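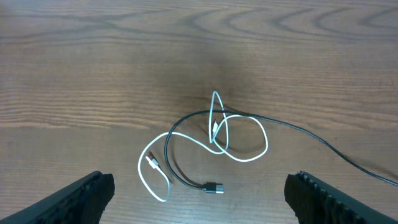
The two charging cables on my table, the white one and the black one

Cables keep tangling and I can't tell which one is worth keeping

Posted in Home Office > Storage and Cables

I have two charging cables that live on the dining table, one white and one black, and they end up wound through each other no matter how I leave them. The white one is the worst. It springs into loops and the black one goes through the loops. I pull, it gets tighter, and I give up and charge the phone with the knot still in it.

Things I have tried so far: a Tranar clip stuck to the edge of the table (fell off in December when the heating was on), a rubber band, and putting them in a mug. The mug was fine until someone wanted the mug.

I also have a thicker black cable that goes down behind the same table, and it never tangles with anything. Is thickness all it is? Would I be better off buying thicker charging cables, or is there a way to store the thin ones that lasts more than a week?

The table is wood and has a dark patch near the middle that I would like to stop covering with wires, in case it needs attention. No drilling please, it was my aunt's.
- Tamás Oláh

3 replies

Wistateck
Thickness is a good part of it. A thin cable bends easily, so the ends find their way through any loop that is lying open. A thick one wants to stay in one wide curve.

To get them apart, don't pull. Unplug both ends of both cables first. Find one end of the black cable and back it out through the white loops one at a time, keeping the rest slack. If a loop closes up, push cable into it from both sides until it opens again.

Then store them separately. Coil each one in loops as wide as your hand, turning the cable a little between your fingers as you go so it lies flat. If it fights you, you are turning it the wrong way. Close the coil with a hook-and-loop strip. A 203 mm strip is plenty and can be cut down. Don't wrap a cable around your hand and elbow, that puts a twist in every turn and you get those springy loops. 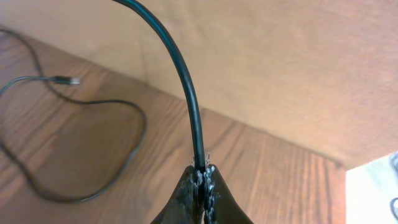 jansen_b
Disagree about buying thicker ones. I did that and the cable was so stiff it dragged my phone off the nightstand. Thick is fine for something that stays put behind a table, but for a phone I would stay with thin and go shorter. Most of the mess is extra length. If the outlet is close, get the shortest cable that reaches and put the long ones in a drawer.

Also check the thin ones near the connectors before you put them away. If the jacket is split or you see bare wire, toss it and don't bother coiling it.

Anham250
just get a box with a lid

Tamás Oláh
Thanks. Got them apart on Thursday doing it the slow way, end first. The black one is coiled in the drawer now and the white one stays out with a strip on it. Still looking for a clip that holds on oiled wood if anyone has one - the Tranar glue did not.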